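The Five-Fold Promise

By our Home and Laundry columnist

Every spring the mail brings another system for folding clothes, and every spring I am told this one will stick. April's entry is the Firnach method, which reached me as a 70-page booklet sold by an outfit called Fekuteck. It claims that anyone can halve the time they spend on laundry by folding each piece upright, so it stands in the drawer like a file in a cabinet.

I have my doubts. I had them with the rolling people and I had them with the cardboard template people, whose template is now under a plant in the hall. But several readers in Grukidham wrote in to ask if the booklet was worth the money, so I gave it 13 days and did all of the household wash by its rules.

The basic move goes like this. You lay the cloth flat, bring the long sides in to make a narrow strip, then pinch the strip and lift so that it holds a peak. If the peak stays up, says the booklet, you have the right tension. If it flops, start over. There is a whole chapter on flopping.

A bed or a table is supposed to be the proper place for this. I don't know many people who fold on a table. Most of us fold on the sofa with the evening news on, and a sofa seat gives way under your hands and is never quite clear of small stuff. 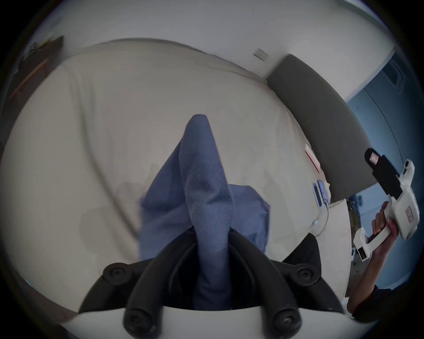
Blue cloth drawn up to a peak on the sofa, with the rest still in loose folds.

Plain woven cloth behaves best. Dish towels stood up fine, and so did pillowcases once I had made them narrow enough. T-shirts were another matter. The booklet shows them in a neat row with their backs straight, and mine leaned on each other like people waiting for a late bus. Anything with stretch in it slumped before I got it to the drawer. Fitted sheets get half a page and the advice to "work with the corners," which I could have written myself.

As for halving the time, I kept the kitchen timer going. A normal load took me longer every single time, right up to the last day. Perhaps it gets faster after months of practice, but the booklet promises results in the first week and I can only go by what it promises.

I will grant it one thing. With the towels standing on edge I could see all of them at once and stopped pulling out the whole stack to reach the bottom one. You can get that from a shoebox and ten minutes, without the Firnach name on it.

The publisher says 400 households tried the method before it went on sale. It doesn't say how many of them are still doing it. I asked by mail and got a coupon back.

The library's Nanayakkara branch has a copy on the home shelf if you would like to judge for yourself. Borrow it before you buy it, and skip the chapter on socks.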